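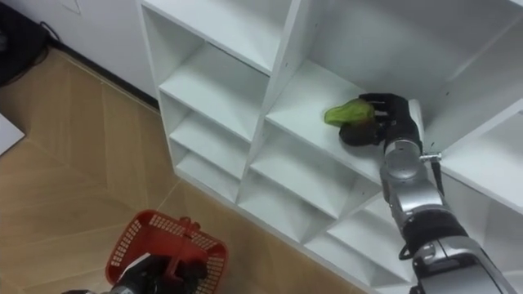

Section 4. Loading the Bullo cubby unit

Use this section once the unit is standing level and fixed to the wall. If the panels are not yet joined, go back to Section 3.

1. Wipe every shelf board with a damp cloth and let it dry. Small screw holes in the dividers can stay open.

2. Put your groceries in a hand basket. Carry the basket to the unit and hold it next to the compartment you are filling.

3. Start with the lowest cubbies. Place potatoes, jars and other heavy items there.

4. Use the middle compartments for leafy greens. Lay each head on its side with the base toward you — it is easier to grip when you take it out.

5. Fill the upper compartments last, with light items only.

Note: Greens keep for a short time at room temperature. Move them to the refrigerator if you will not cook them the same day.

Note: Liners are sold separately. The Nokik liner fits the square openings and must be trimmed for the rectangular ones.

CAUTION: Do not load more than 9 kg on one shelf board.

CAUTION: Do not hang a basket from a divider or lean on the front edge of a shelf.

6. After 20 days of use, check the wall bracket and tighten it if needed. See Section 9 for spare screws.

Revised 2022-01-28, T. Manninen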